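Hilo rápido porque llevo dos cafés y se me va a olvidar todo. Semana de grabar demos para Gwilliam, nuestro modelo de vertido. Va desordenado, aviso

Objetivo de octubre: 1,000 episodios buenos. BUENOS. No "se guardó el archivo y ya"

Tarea de ahora: dos brazos, bol claro, recipiente marrón pequeño, café en grano. Uno se encarga del bol, el otro vierte. En el papel una tontería. En el papel

Beca Llewellyn teleopera por las mañanas y yo por las tardes. Se nota en las curvas, ella va lenta y limpia, yo corrijo la muñeca mil veces. Bayu dice que lo deje así, que el modelo necesita ver correciones. Vale, pero las mías son feas

Ayer 91 episodios. Descartados 15. Casi todos por lo mismo: arrancar a grabar antes de que los brazos estén en la pose de inicio. Culpa mía, todas mías

Cambio de hoy — la etiqueta de éxito ya no la pone quien teleopera. La pone otra persona viendo solo el último fotograma de la cámara fija. Reshma lo pidió hace un mes y tenía razón, perdón Reshma

Pregunta que me hacen siempre: por qué grano y no bolitas de plástico. Porque el grano rueda, se engancha, se queda en las esquinas. Con bolitas la política de Vilby salía preciosa y luego en Tarkby no vertía nada

Va material de la tarea, muñecas y cámara fija:

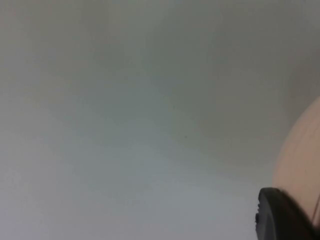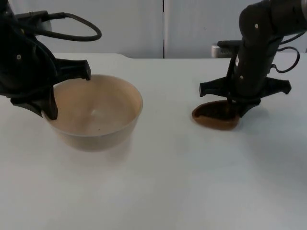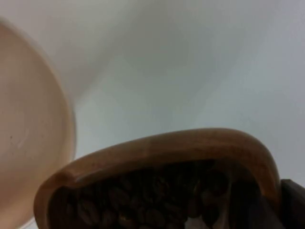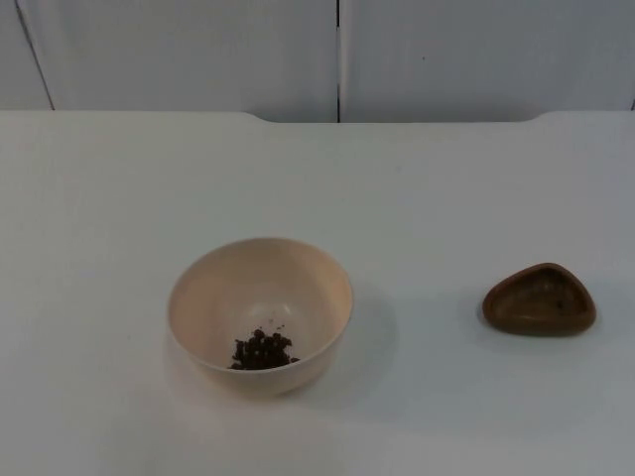 Lo que me tiene dándole vueltas es el peso de cada cámara en el entrenamiento. Rhydian quiere quitar las de muñeca y quedarse con la fija, que entrena más rápido y ocupa la mitad. Yo que no. En la tercera, la de muñeca con el grano pegado al borde de madera, se distinguen granos sueltos, y en la última, que es de la fija, el café del fondo del bol es un montoncito oscuro y gracias. Para decidir cuánto inclinar prefiero mil veces lo primero. Eso sí, la primera también es de muñeca y es casi toda gris, o sea que un poco de razón tiene. No se lo digáis

Propuesta intermedia: dropout de cámaras al entrenar. 10 episodios de prueba por configuración, mismo bol, mismas posiciones de salida. Si alguien lo ha hecho con dos brazos que me escriba porfa, que en los papers todo el mundo usa uno

Ah y el visor de Gralel sigue desincronizando las muñecas cuando cargas varios episodios seguidos. Abridlos de uno en uno hasta que lo arreglen

Me voy a grabar que Beca ya me está mirando mal. Mañana sigo con lo del dropout si no se me cae el disco otravez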